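Most of the scratches people complain about on metal bins, utility sinks and drawer liners are not scratches. They are metal marks or dried mineral film, and both come off with a little patience. Start with the mildest thing you have and work up.

## Find out what you are dealing with

Wash the surface with dish soap and warm water, rinse it, and dry it fully with an old towel. Water hides a lot, so don't judge anything until the metal is dry. Then run a fingernail across the mark.

- If the nail catches, the metal is cut. Cleaning won't change that.
- If the nail slides over and the mark is pale and cloudy, it is probably mineral film.
- If the nail slides over and the mark is dark, try a pencil eraser on one end of it. Rubbed-off metal from tools and pans often lifts this way.

## Cloudy film

Mix white vinegar and water half and half. Lay paper towels over the film, wet them with the mix, and leave them for 9 minutes. Wipe, rinse twice, dry. Repeat once if you need to. Don't use vinegar on bare galvanized steel or aluminum; it will dull both. For those, use dish soap and a nylon brush and accept a slower job.

The well water out at Ellthorpe left a white line in my wash tub every week until I started drying the tub after use. That took less time than all the scrubbing did. 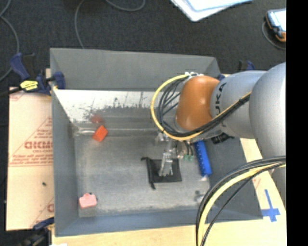
Old grease is a different problem. It goes on clear and turns brown, and vinegar does very little to it. Make a paste of baking soda and a few drops of dish soap, spread it thin, and let it sit while you do something else. Rub with a damp cloth, along the grain if the metal has one. A plastic paint scraper held nearly flat will take off the thick parts. Keep razor blades for glass.

## Rust spots

Catch these early. A ball of aluminum foil dipped in water will take light surface rust off chrome. On plain steel, use 0000 steel wool with a drop of light oil, then wipe the oil and dust away together. Steel wool should stay off stainless, as it leaves bits behind that rust on their own.

If the spot has gone down into a pit, clean it out and seal it with a dab of clear enamel. Helge Åberg uses nail polish for this, and I can't say his looks any worse than mine.

## Sandpaper, if you must

On worn steel that you plan to repaint, wet sanding is fine. I start at 400 grit, go to 1000, and finish at 2,000. I own a pack of 3,000 and have never found a bin that deserved it. Change the water when it turns gray. Sand a wider patch than the damage or you will see the edge of it through the paint.

## Keeping it that way

Put a rubber mat under anything with feet. Cheap shelf liner works but has to be taken out and dried, or it will hold damp against the metal – I ruined a good drawer finding that out in October. Old yoga mats cut with kitchen scissors are better and last for years.

Store small hardware in jars or trays inside the bin. Loose screws do more damage than big tools, and they collect in the corners where you can't get a brush in.

A thin coat of paste wax helps on shop bins. Rub it on, wait until it hazes, buff it off. Don't wax anything that holds food. For kitchen pieces, a few drops of mineral oil on a cloth will do, wiped until the cloth slides dry.

Eilidh Tennant asked whether car polish would work in place of the wax. It will, though the abrasive kind takes off paint if you lean on it. Test it on the underside first, and wash the cloth separately from your kitchen towels.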